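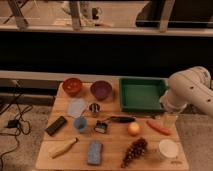
Fig. 3. Bowls and tray at the back of the table, small items in front.

4. Setting Up for Your First Sourdough

Your Kaletti starter kit makes a lively, bubbly starter with very little fuss, and day one is the fun part!

1. Clear a table near the warmest wall of your kitchen.
2. Weigh 100 g of whole wheat flour into a deep bowl.
3. Add 100 g of lukewarm water and stir until no dry flour is left (a fork works fine).
4. Scrape the mix into the Kaletti jar and rest the lid on top.

CAUTION: Do not screw the lid down. Gas builds up fast in a happy starter and can crack the jar.

5. Slip the rubber band around the jar at the level of the mix. Watching it climb past that line is a real thrill.

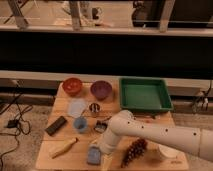 Fig. 4. Red and purple bowls, green tray, mesh cup and small blue cup.

6. Feed again at 8 a.m. the next day, and keep going for a week.

Note: In February our test kitchen in Leswood needed nine days, so give a chilly house extra time. Rye flour speeds things up beautifully.

Spare jars: order part 521.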